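**Workplace walk-round: shared work room, Sarkstead**
November 4, 2018
Done by: Ravindra Rajput
For: Trandedell office (copy to Bravau re the electrical bits)

Quick one, ceiling and floor first, the rest as I got to it. OK / FIX / WATCH as usual. 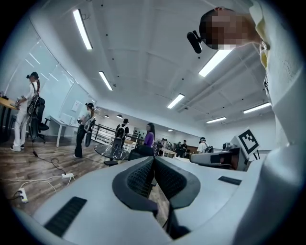
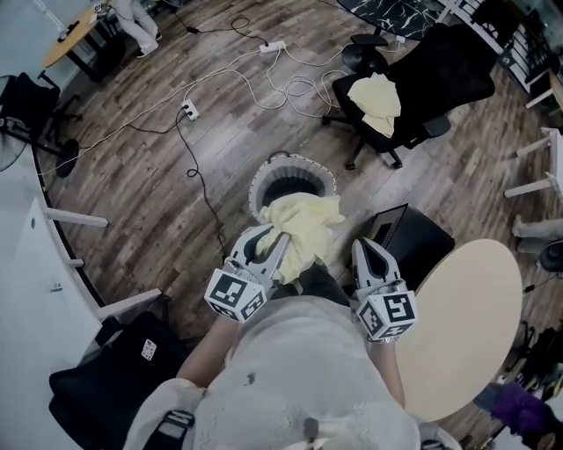
*Ceiling lights (first), floor cabling and bin (second).*

**Lighting and overhead**

- [x] Long fluoro fittings: OK. No flicker while I was in there, no buzz.
- [x] Pendants down the back: OK. Could use a dust.
- [ ] Exposed ducts and beams: WATCH. Dust on top of the ducts, seen from the ladder. Add to the June clean.
- [x] Glass and whiteboards: OK. Glare off the glass a bit annoying, not a hazard.

**Floor and cables**

- [ ] White power strip on floor: FIX. White cables going every which way between it and the chair. Needs to be tied up and run along the wall, or under a cover.
- [ ] Small power socket, black cable in it: FIX. Same deal, get it off the walking line.
- [ ] Thin black cable by the bin: FIX. Loops out in the open, easy to catch a toe on. Move the bin or move the cable, don't mind which.
- [x] Floor boards: OK. No lifted edges, nothing slippery.
- [ ] Bags and fabric on the floor near the round table: WATCH. Hooks please. Asked for these last time.
- [ ] Walkway: FIX. Want 900 mm clear the whole way from door to shelving, not getting it at the moment becuase of the cables.

**Furniture**

- [x] Office chair, mesh back: OK. Castors roll fine, gas lift holds. Don't leave it parked on the cables though.
- [x] White metal shelving: OK. Doesn't rock. Heavy stuff to stay on the bottom.
- [x] Round table: OK, stable.
- [x] Dark marble-look table: OK.

**Waste and cloths**

- [x] White round bin: OK for dry rubbish. Cloths can go in if they're clean and dry only.
- [ ] Yellow cloths: WATCH. Anything with solvent or spray on it goes in the lidded metal bin by the sink, NOT the white one. And not left on a chair seat pls.

**To do**

1. Bravau to quote 2 cable covers and a wall mounted board. 40 mm wide covers if they've got them, the narrow ones at Masanja kept popping open.
2. Cable ties, Trandedell to order. Velcro kind, not the plastic.
3. Coat hooks, see above.
4. Test tags: ran out of time, didnt check dates. Will do at the recheck.

Nothing here bad enough to close the room. Cables want sorting before the next booking. R.R.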